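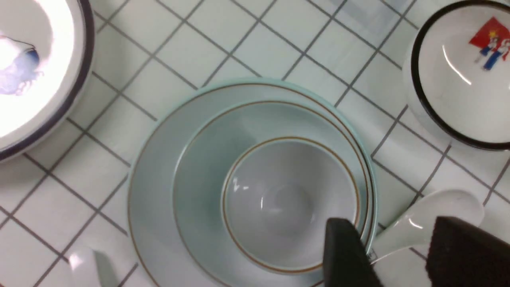 Gripper lets plates slide after pad change, same grip settings as before

Kerkilix Help > Arms and grippers > Setup
Posted 15/06/2021

partanen_bench2
We have a Matorex arm over a gridded white table, two-finger gripper, small camera at the wrist. The job is table settings: plates, bowls, cups and soup spoons, all glazed ceramic. It ran fine until I swapped the finger pads for new Flomo ones. Now the bowls are OK but plates slide down when they get lifted by the rim, and the spoons turn in the fingers. The closed position stored in the controller is 2,413. I didn't change that or the force, which is at 38 percent. Do new pads need breaking in, or did I miss a step? There was no sheet in the bag.
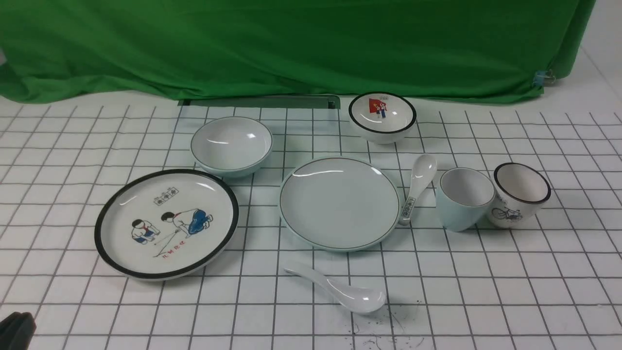
Did you zero the fingers again after you put the new pads on?

I did not. I took the screws out, changed the pads, put the screws back and started the program.

tworail
That's your problem, or most of it. The controller stores where the fingers are when the pads touch. New pads are a different thickness from worn ones, so the old number doesn't mean anything now. Steps on a Matorex:

Stop the program and clear the space between the fingers.
Put the gripper in manual and set the force down to the lowest setting.
Close slowly until the pads just meet. Read the position.
Save that as closed, then open all the way and save that as open.
Put your force back to what it was and run one plate at low speed.

Check that both pads meet flat before you save anything. If one is seated crooked you get contact at the tip only, and a plate rim will pivot on it. A spoon handle is worse because it's so narrow.

flomo_user_north
Just turn the force up. I run mine at max and never drop anything.

tworail
Please don't do that with glazed dishes. You will chip rims. Get the zero right first and then raise the force a little at a time if you still need it.

kettlegray
Agree with redoing the zero. I'd also clean the new pads. Ours came with something slick on them from the factory. Lint-free cloth with a little isopropyl, work along the texture, let them dry before you close the gripper. Wipe the table too. Any grit that gets picked up ends up in the pad pattern and then you are holding the plate on grit.

Look at the pad through the wrist camera while you're at it. You can usually see if the edge has lifted. Let the arm stop before you grab the picture or you won't be able to tell.

partanen_bench2
Didn't see the part about stopping first until after I had taken one.

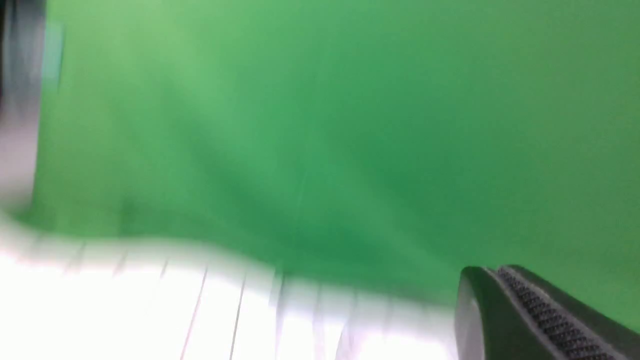
Wrist camera, arm moving. Finger and textured pad at lower right.

I zeroed it tonight. Closed came out at 2,170 the first time, then I found one pad wasn't pushed all the way into its slot. Seated it, did it again and got 2,539. Saved that. Cleaned both pads with alcohol. Force is still 38. Plates hold now at low speed. The spoons still turn a bit if the fingers take them near the end of the handle, so I'm going to move that pick point toward the middle. 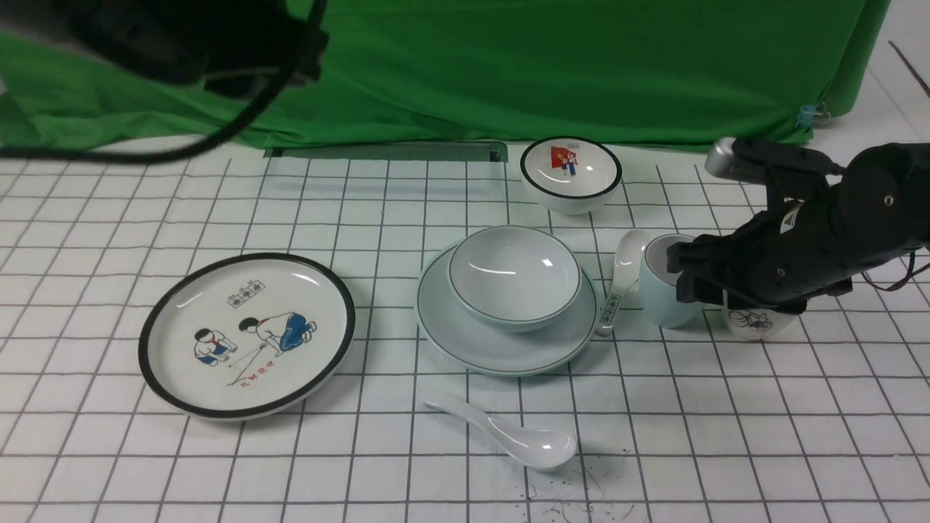

Fingers beside the cup, bowl on its saucer, one spoon lying flat in front.

kettlegray
Good. Write the 2,539 down somewhere outside the controller. We lost ours in March with a firmware update and had to do all the grippers over. Check it again after a few days of running, new pads settle some.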